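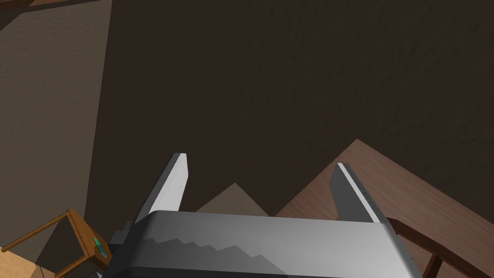
What is left to do on the Campbell roadster before the doors go back on? The rocker patches need finish grinding and the driver side hinge pillar needs to come back into line. Everything else on that side can wait for primer.

November, shop notebook, Campbell car

Started at 7:30. Shell is still cross-braced at the cowl and behind the seat. Checked the diagonals again after the welding and the left hinge pillar has moved out by 1/8 inch at the top. Bottom is where it was. I think the pull came from the long seam on the inner rocker, which I ran too fast. Brayden Lévesque had the porta-power in the door opening by 9 and we got it back to within 1/32. Left it under load through lunch, then let it off. It stayed.

Shell weight with braces, no doors or lids: 525 lb on the four pads. Wrote that on the firewall in marker too.

Windshield. The posts from the Flumberg sedan are too upright by a good margin. Isabelle Chisholm wants the glass laid back another 4 degrees, and I agree with her from the side view, but the top of the post then lands behind the door gap. Two ways to go: cut a wedge out of the base, or move the whole foot forward on the cowl. We tacked up the wedge version on the right side only. Looks fine from 20 feet. Up close the outside curve has a flat spot that will want lead.

Measurements for the glass pattern, all in mm because the shop cutting it works in mm:
Cowl edge, post to post: 1,444
Header, post to post: 1,189 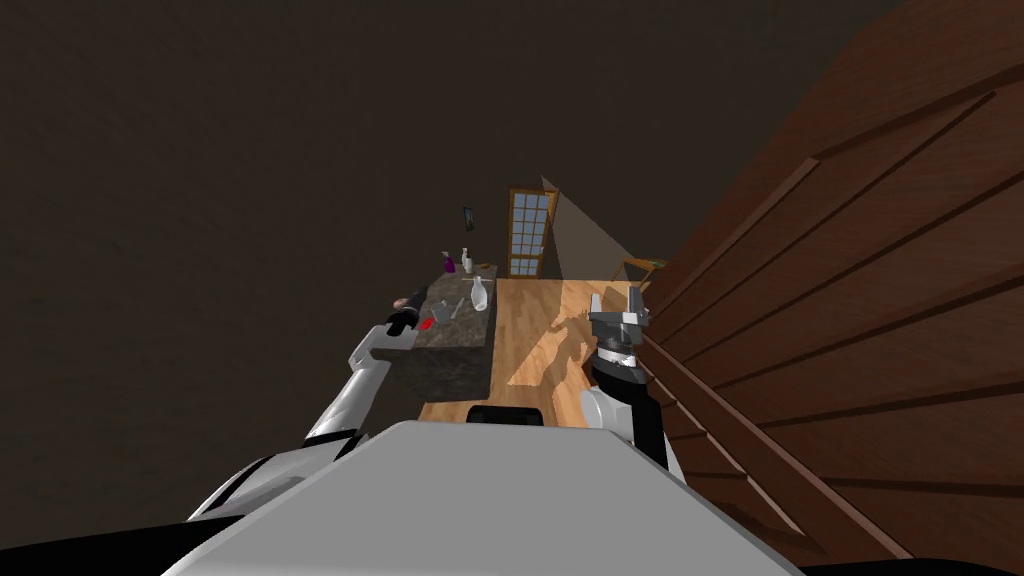
Afternoon, doors and hood

Hung the right door on the old Clarnau hinges. Pins are worn. The door drops 3/16 at the latch when you let go of it. Brayden will ream them and make oversize pins from drill rod. Don't set any gaps until that is done – I did it the other way around on the last car and had to do the whole side twice.

Hood is 1,924 mm from cowl to nose along the center, measured over the crown. The sheet on the rack is long enough but only just, so the front flange has to be a separate strip. Butt weld it, no lap. Isabelle cut the chipboard pattern and it sits well except at the left rear corner, where the cowl is low. Fix the cowl, leave the pattern alone.

Ran out of the .023 wire at 4:15. There is one part spool of .030 in the drawer but I don't want it on the outer skins.

Primer: the Fleltum epoxy we opened in the summer has skinned over. Threw it out. New can needed before the rockers flash rust.

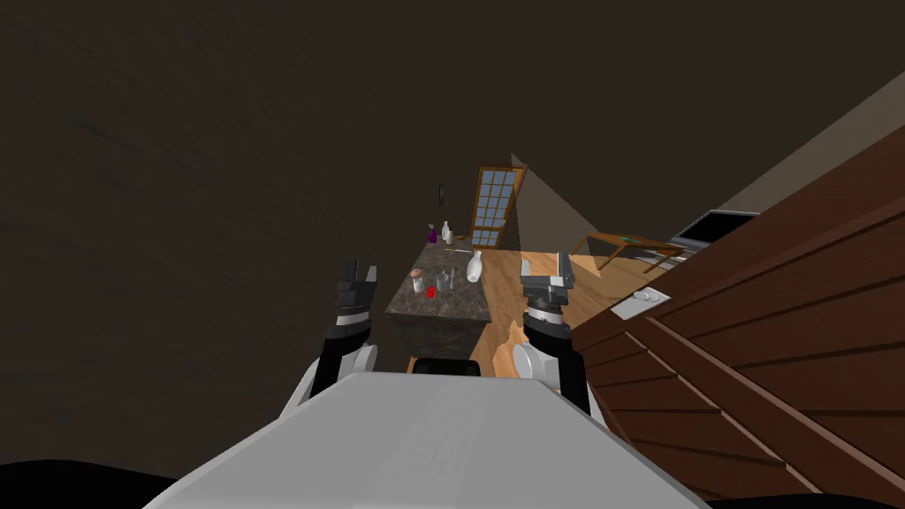
Should the cowl be raised with lead or with a new piece of steel? Steel, for anything over 1/8 inch, and the left corner is low by nearly twice that. Cut it on the old spot weld line, lift it to the pattern, and weld in a strip.

For tomorrow: wire, primer, door pins. Braces stay in.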